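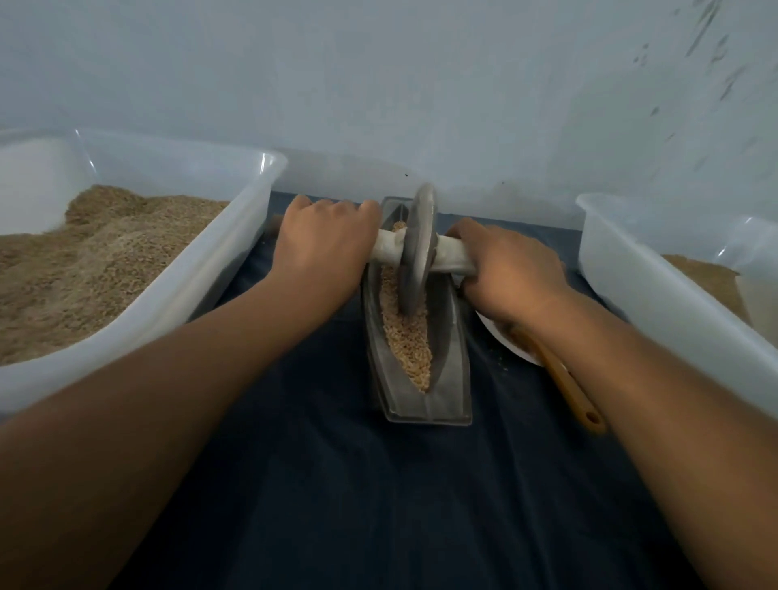
Home Forums Reviews Bench Arms Datasets Classifieds Search Log in

Cleden two-hand task pack - worth it for a Bamley pair?

gritfeed
Been sitting on this for a while so here goes. Bought the Cleden pack in April, the two-hand chores one. First person footage, head height, both hands working, plus the hand tracks in a separate file. 743 clips. I run a Bamley pair on a bench in the garage and I mostly care about contact stuff, pushing, rolling, scraping. Pick and place I can teleop myself on a lunch break.

Short version - footage good, tracks ok, paperwork bad.

Longer version. The task I bought it for is the grain milling one. Metal wheel standing up in a long boat-shaped trough, handle through the middle, a hand on each side, roll it along the grain. Looks like nothing. Is a great task for two arms. Both grippers are on one rigid bar so if the arms disagree even a little they fight through the handle and you see it right away in the motor currents. Plus the wheel has to stay down in the channel and the grain pushes back different every pass.

I'm grinding through the training now (sorry). Will post more when I've got a policy that doesn't throw the wheel.

dustcollar
How long are the clips? Last pack I bought from somebody else was all four second snippets, useless for anything with a rhythm to it.

gritfeed
Long enough. Several strokes per clip in the milling ones. The chopping and folding ones run shorter. They cut on task start and task end, no dead air, which I go back and forth on. I'd like the reach-in and the let-go and those are trimmed pretty tight.

offset_bore
Gonna be the grump. You cannot learn force from video. Milling is ALL force. You'll get two arms that wave a wheel back and forth very nicely about half an inch over the grain. I've seen this movie.

gritfeed
Not claiming force comes out of the video. Video gives me the path and the timing, compliance is mine to tune on the bench. Same as I'd do from teleop.

offset_bore
Then do it from teleop? What are you paying for

gritfeed
Variety. When I teleop it I do it the same dumb way every time. Same stroke, same speed, and I stop when I'm bored. These people lean in, back off, shift their grip. My own demos had none of that and the policy fell over if I moved the trough an inch.

mossy_relay
Ok this is useful to me. We have the Bamley arms at work and the boss wants "real household data" and has no idea what that means. Does the Cleden stuff load in Stanciu or do you have to write your own reader?

gritfeed
Loads in Stanciu. You need the newer importer, the older one reads the left and right hand tracks swapped. Ask me how I found out. Spent an evening wondering why everything trained mirror image. Check one clip by eye before you start anything long.

mossy_relay
lol ok noted

quietbelt
Can confirm the swap. Also the importer drops the last bit of each track if the clip ends with the hands still in view. Not a lot but it's there. I pad the end by repeating the last pose, crude but works.

Pack itself I'd give a decent grade. Where it beat what I had before is that the tools are real tools. A lot of sets hand you foam blocks and colored cups and then your arm meets an actual metal thing with weight and is lost.

dustcollar
What about clutter. My pet peeve is sets shot on a bare white table.

quietbelt
Medium. Milling clips are on a dark blue cloth, wheel and trough in the middle, plastic tubs of grain either side. So there's stuff around but it's tidy stuff. Nothing like my kitchen. Other tasks vary, some are busier.

Cloth is a good thing for the trackers btw, hands come off dark navy very clean. Bad thing for generalizing. I swap the background out on part of the clips, helps some.

gritfeed
Agree on that. Also the gray metal against the navy is an easy segment. My camera at home sees a gray trough on a gray bench and the mask goes to pieces. Bought a blue bedsheet. Not proud.

offset_bore
so the dataset taught you to buy a bedsheet

gritfeed
cheapest upgrade on the rig so far

harrow_pin
Counterpoint since you're all being so nice to Cleden. We went with Davholm. They don't sell packs, they record to order - you send the task list and the objects, they send back footage shot your way. Costs more, takes longer. But we got the reach-in and the release, we got failed attempts left in, and we got the exact trough we use. Cleden trims all the failures and that's a real problem. My arms know what a good stroke looks like and no clue what to do when the wheel climbs the side.

gritfeed
Fair point, the no failures thing bugs me too. What's the turnaround on Davholm?

harrow_pin
Slow. They said three weeks, took longer, and their first delivery had the camera angle wrong so we sent it back. They redid it without a fight, give them that.

quietbelt
Tried to get a quote out of them and never heard back on a small order. I think below a certain size you aren't interesting to them.

harrow_pin
Could be. Ours wasn't small.

gritfeed
Update, Tuesday night. First policy that stays in the channel. Both arms on the handle, slow strokes, wheel stays upright. Grain goes everywhere but grain going places is sort of the job.

Things I learned that might save somebody some time:

Grip hands from above. In the clips people hold the bar overhand on both sides and I'd set up my grippers coming in level from the sides because it looked neater. Dumb. Level grippers hit the trough rim at the low end of the stroke. Rotated them to come from above and the collisions went away.

Train at half speed first then bring it up. Full speed from the tracks was too much for the Bamley wrists, got an over temp fault on the left one twice.

Don't let the two arms be independent. I tie them with one midpoint and one angle and let the policy drive that. Way calmer. Run 3032 is the first one I'd show to another person and that was the first one with the tie in it.

Wrap the handle. Bare bar slips in the rubber pads as soon as dust gets on it. Strip of cloth fixed it.

offset_bore
ok the tied midpoint is smart. i'd still put a load cell under the trough

gritfeed
One's in the mail

dustcollar
run 3032?? how many of those were just typos in the config

gritfeed
Most. The counter ticks even if it dies on load.

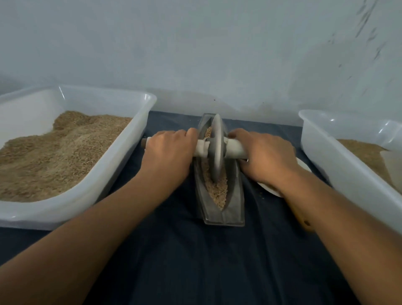
mossy_relay
Do I need both arms for the milling task or could I start with a single one and add the second later?

gritfeed
Get both before you bother with that one, the handle needs holding on each side of the wheel and a single arm will just tip it over. If you only have one for now start on the scooping or wiping clips, the pack tags which tasks are one-hand ok.

mossy_relay
Perfect thx. We have the pair but one is out for repair, will start with wiping.

harrow_pin
Check the tags though, some are off. I borrowed a seat on a Cleden pack before we went custom and there was a jar opening task tagged one-hand. Good luck with that.

quietbelt
Ha yes I reported that. They fixed it in the next drop I beleive. There was also a peeling one.

dustcollar
Somebody talk about the license please, gritfeed said paperwork bad and then wandered off

gritfeed
Right, sorry. So. Hobby license is one bench, no sharing of weights. It does not say what happens if I sell a gadget later that was trained on it. Asked support, got a reply that pasted the same paragraph back at me. Asked again, got a different paragraph that sort of says I need the commercial tier for "derived products" but doesn't define derived. Price of the commercial tier isn't on the page, you have to book a call.

I'm a guy with a bedsheet in a garage, I don't want to book a call.

offset_bore
the call is where they find out how much money you have

mossy_relay
We'd be commercial so that's the part I need. Will do the call and report back if they let me talk about it.

harrow_pin
Davholm you own the footage outright, that was half the reason for us. Get it in writing whoever you go with, and ask if the people recorded signed off on resale. Our legal asked for that and Davholm had it ready. No idea on Cleden.

gritfeed
Cleden has a consent page in the download, one PDF, fairly plain. Didn't read it as hard as your legal would.

quietbelt
So are you recommending it or what

gritfeed
For a hobby bench with two arms, yeah, buy it, mostly for the contact tasks. The folding clips I'd skip, tracks jump whenever a hand goes under the fabric. For work use wait for mossy to come back from the call. If failures matter to you save up for Davholm or go record your own.

dustcollar
Folding tracks jump on every set I've ever tried, wouldn't hold that against them

gritfeed
I hold it against all of them

offset_bore
post the load cell numbers when you have em. if it's pressing down with anything like a real stroke i'll take back the half inch comment

gritfeed
Deal. Need to sweep the garage first, there's grain in the arm base.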